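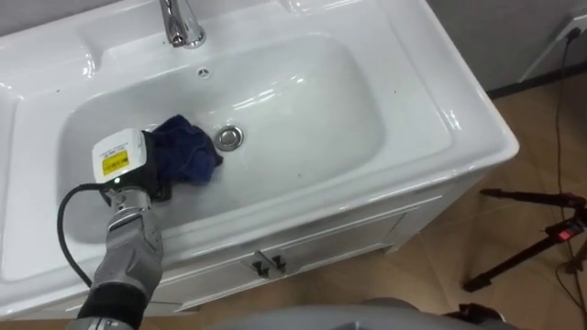 Fig. 1. The sink station at the Fimidton open day, gripper on the cloth.

Our visit to Fimidton
Project report, Intro to Automation, Bridley group

Okay, so I should say up front that I picked this topic mostly for the field trip. We had to write up one robot task from a place we visited, and I figured everybody else would grab the big warehouse arms (they did), so I went for the bathroom sink.

22 of us rode over from Bridley in September and got split into groups of 5 or so once we were inside. My group started with Rungnapa Somboon, who runs the household tasks side of a project called Flaltudico. She let us ask pretty much anything, and I filled two pages of my notebook before we even got to the sink!

What the task is
The job sounds tiny. There's a dark blue cloth bunched up in a white basin, and the arm has to reach in and get hold of it. I wrote down "easy??" and then crossed it out later. Rungnapa told us cloth is a pain because it never lies the same way twice, so you can't just save one position and play it back. Add a shiny bowl with light bouncing off it and a chrome drain stopper sitting right there, and there's a lot for a vision system to get wrong. She also said a session can run up to 20 tries before they change anything in the setup.

I kept looking at the cable on the arm. It hangs out to the side in a big curve, and I asked if it ever snags on stuff. She said they plan the arm's path with the cable in mind, which I had never thought about (our class robot has its wires zip-tied down and that's that).
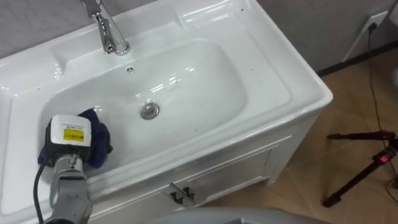 What I'm using in my own project
Our lab partner team from Contreras wants to do rigid blocks only. After this trip I'm pushing for a washcloth as the second object, even if we only get a few tries in. I also want to put our camera higher up, so we look down into the bin the way they look down into the bowl. Still need to ask if we can borrow the tall stand from the physics room.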